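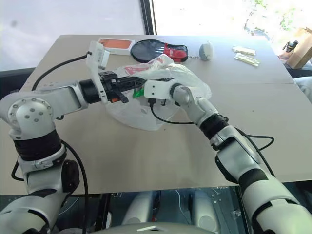
Clear plastic bag, crumpled.

This site uses cookies to keep you logged in and remember your settings. By continuing to browse you accept our cookie policy.

Erkwood Household Forum > Kitchen and Pantry
Thread started by Antonina Derkach, January

Washing out plastic bags, yes or no??

antonina_d
ok settle something for my house. I wash and reuse the clear bags. bread bags, produce bags, the zip ones, all of it. Turn inside out, bit of dish soap, hang on the faucet till dry. Husband says it's gross and costs more in hot water than the bag is worth. We have a drawer that won't close anymore. Who's right

pelletstove
You are. Grew up with bags on the clothesline. Still here.

mudroom_kim
Depends what was in them. Bread, carrots, dry stuff, sure. Raw chicken goes straight in the trash, no discussion.

antonina_d
no no never chicken. Not that far gone

garth.b
Husband is right. Sorry. Box of 200 thin ones at the Nurkon store is cheap and I'm not standing at the sink at 9 at night rinsing out something that held half an onion. My time is worth something too

pelletstove
Takes ten seconds garth

garth.b
Ten seconds to wash. Then it drips on the counter, then it's stuck to itself and damp inside, then it smells. Every one I ever tried to dry smelled.

mudroom_kim
You have to prop them open. Wooden spoon standing up in a jar, bag over the spoon. Or clip to a hanger in the laundry room. If they lay flat they never dry, garth is right about that part

tuesdaysoup
Seconding the spoon. Also cold water works for crumbs so there goes the hot water argument. Only greasy ones need warm and I just don't bother with greasy ones

antonina_d
cold water!! why did I never think of that. reading this out loud to him now

hollis_n
Going to be the annoying one. The zip bags are thick and made for a few uses. The thin produce bags from the store are not. They get pinholes and the seam goes. I'd quit reusing those for food and use them as liners for the bathroom can. Also don't turn printed bread bags inside out and put food in, you don't want the ink side touching it.

pelletstove
never had ink come off on anything

hollis_n
You wouldn't necesarily see it. I'm not saying it'll kill you, I'm saying there are unprinted bags right there in the same drawer

garth.b
see now we're at "which bag is safe on which side" and I'm supposed to remember this while packing lunches

mudroom_kim
lol fair

ovenmitt_jo
Has anyone taken theirs to the film bin in Dredudport? By the carts, inside the first doors. They take bread bags, produce bags, the wrap off toilet paper. Has to be clean and dry, no receipts in it. That's where my extra drawer goes.

tuesdaysoup
The one at Ivanyshyn's? They took it out. Went over there with a full bag and there was a gumball machine

ovenmitt_jo
No the other one, on the Erkwood side. Was there as of last month. Ivanyshyn's hasn't had one since they redid the front

hollis_n
Does anyone know where that stuff goes after? Serious question. I asked at the desk and got a shrug

ovenmitt_jo
Sign says it gets made into deck boards. Sign also says 4,000 bags for one bench or something like that. Can't vouch for it, it's a sign

garth.b
so my choice is wash it for nothing or drive it to Dredudport to maybe be a bench

pelletstove
or use fewer bags garth

garth.b
or that

antonina_d
well part of my problem is they just come in. I don't buy any! bread comes in one, the apples come in one, his shirts come back in one. I haven't bought a box in 2 years. Feels dumb to throw out something perfectly good and feels dumb to have a drawer I have to kick

mudroom_kim
Put a cap on it. I keep one bread bag stuffed with other bags, when it's full the rest go in the film bin or the trash. No guilt. The stuffing bag is the limit

tuesdaysoup
We do an empty tissue box. Same idea, pull from the top. Fold them first if you have patience, I don't, I just mash them in

hollis_n
Check them for holes before they go in, not when you're halfway through bagging soup bones. Fill with air, squeeze, listen.

pelletstove
What do you all do about the zip ones where one side of the zipper is shot? I have a stack

mudroom_kim
Twist and rubber band, freezer only. Or nuts and bolts in the garage

ovenmitt_jo
Seeds. Knitting. Phone at the beach

garth.b
trash

antonina_d
Update, did the drawer. Kept one bread bag stuffed full like kim said, threw the ones with holes, and there are 2 grocery sacks of clean ones by the door for whoever drives to Dredudport next (him). Cold water only from now on is the deal. He still won't eat a sandwich out of a washed one so his go in the lunch box with the lid

hollis_n
Lunch box with a lid is the right answer anyway

garth.b
tell him he's welcome at my house

ovenmitt_jo
Take the receipts out before you drop them off!! They're picky

antonina_d
found three already. and a twist tie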